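Aug 19, 2020
By the Atine staff
Shares: 35 | Comments: 3

Site visit: the Skurnudstead storage facility

Skurnudstead is a colocation site used by Marikar, an encrypted backup provider, as one of its storage locations. Atine was given a tour before the new access rules took effect. Notes follow.

Entry requires a badge and a PIN, then a second badge read at the cage door. Visitors sign a log and leave phones in a locker. The log is paper. A scanned copy goes to the landlord at the end of the month, a longer delay than we would like.

Marikar holds 200 drives in its cage. Files are encrypted on the customer's device, split into fragments, and sent to three sites, with any two sufficient to rebuild a file. Skurnudstead therefore holds no complete file and no keys. We asked what the company could hand over if served with a warrant at this address. The answer was fragments, account email addresses, and connection times. Connection times are kept for 35 days.

Failed drives are pulled, logged by serial number, and shredded on site. The shredder was out of service during the tour, and the pulled drives were in a locked cabinet. We checked the cabinet's seal number, 2731, against the log and it matched.

The restore demonstration ran on Fullow, the desktop client. A test folder of household photos was restored with one site disabled. It took about 3 minutes, and the checksums matched. File names are encrypted along with the contents. Folder sizes are not hidden, and Marikar confirmed this is by design.
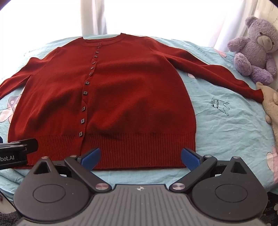
Vol. 3, p. 35

Open items: the retention period for the visitor log, and whether the landlord's camera footage falls under the same access policy. Marikar had no written answer to either. The last outside audit was in March and covered the client only.

Comments (3)

rackmount_lu: Were the fragments padded? Folder sizes leak more than people think.

Atine staff: Padded to a fixed block. Totals are still visible.

tapeonly: Paper log is fine by me. Shredder being down is the bigger problem.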